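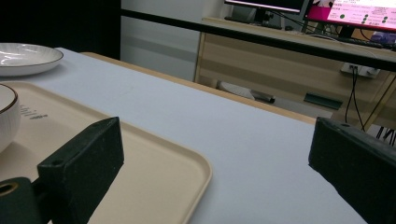
The gripper over the table, beige tray and crockery to the left.

Project diary, Prasmont student robotics group
Entry for December, written up at the close of the afternoon session

The session opened at 1.30 p.m. with the usual reading of the previous entry. Two corrections were made. The total of recorded demonstrations was given last time as 3,890 and should have been 3,889, one file having been found to be a duplicate. The loan agreement with Drullum was described as signed; it has been agreed in principle and awaits a signature from the faculty office.

Nighat Jatoi took the chair for the afternoon and set out the work to be done. The group is required to submit its table-laying task for the Qureshi Prize in the spring, and the rules ask for a training set gathered by the students themselves with hand-held grippers. The task as entered consists of placing a tray before a diner, setting a bowl on it, and removing both when the meal is over. The judges will supply their own tray on the day, of a pattern not disclosed in advance. It was therefore resolved that the set should contain as much variety in trays and crockery as the group can reasonably obtain.

The first hour was given to the pale tabletop. The beige tray with the small grey lettering was used with a white bowl, and a white plate was kept further back as an object to be left alone. Several members had difficulty in closing the fingers on the rim of the bowl without pushing it across the tray. Miss Jatoi advised a lower approach, with the wrist turned slightly inward, and asked that each operator practise it without recording before taking a turn. This was done. The practice attempts do not form part of the set and have been deleted.

A discussion followed on whether failed attempts should be kept. The second-year members were in favour, on the grounds that the model might learn from a recovery. The chair ruled that an attempt in which the bowl is dropped, or leaves the table, is to be discarded, and that an attempt in which the operator lets go and takes hold again is to be kept and marked with the letter R. The ruling is to be entered in the handbook under the heading of labelling. I have undertaken to do so before the next session.

There was a break at 2.45. Food and drink remain forbidden in the laboratory, and members are reminded that this includes chewing gum.

After the break the group turned to work with both hands. It was the first occasion on which first-year students had been permitted to operate two grippers together, and each had completed the written check beforehand. The light blue board was used for this part. 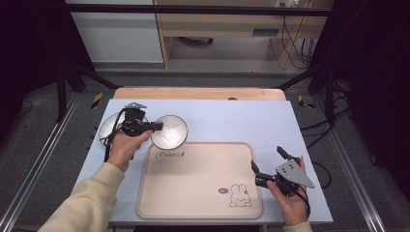
Two-handed work with the Rabbit tray on the blue board.

The rabbit tray was generally preferred to the other. The drawing in its corner gives a plain indication of which way round it is lying, and operators were able to return it to the same position between attempts with little delay. One member asked whether the model might come to rely on the drawing in the same manner. The point was thought a fair one. For the remainder of the session the tray was turned by a half circle after every sixth attempt, and the note-taker called out the change.

It was observed that beginners tend to move one hand and then the other, while the second hand waits in the air. The instruction given was to bring both grippers to the edges of the tray together, pause, and lift on a spoken count. The results were uneven. By the end of the afternoon most pairs of movements were acceptable, although the lift remained quicker on the right than on the left in nearly every case. The matter will be looked at again when the recordings have been played back at half speed.

The session added about 70 demonstrations to the set, subject to checking. The exact number will be given in the next entry. Files were copied to the Pleltel drive before the grippers were put away, and the copy was compared with the original. Two files did not match and were copied a second time.

Matters carried forward:

The handbook entry on discarded attempts (myself).
A written request to the refectory for the loan of trays in other colours.
The signature on the Drullum agreement.
Play-back of the two-handed recordings, with attention to the timing of the lift.
A rota for the spring term, to be drawn up once the examination timetable is known.

Miss Jatoi thanked the first-year students for their patience during the early part of the afternoon, when there was a good deal of standing and watching. She asked that long sleeves be pushed back from the wrist in future sessions. The session closed at 4.40 p.m. and the room was locked by the duty technician.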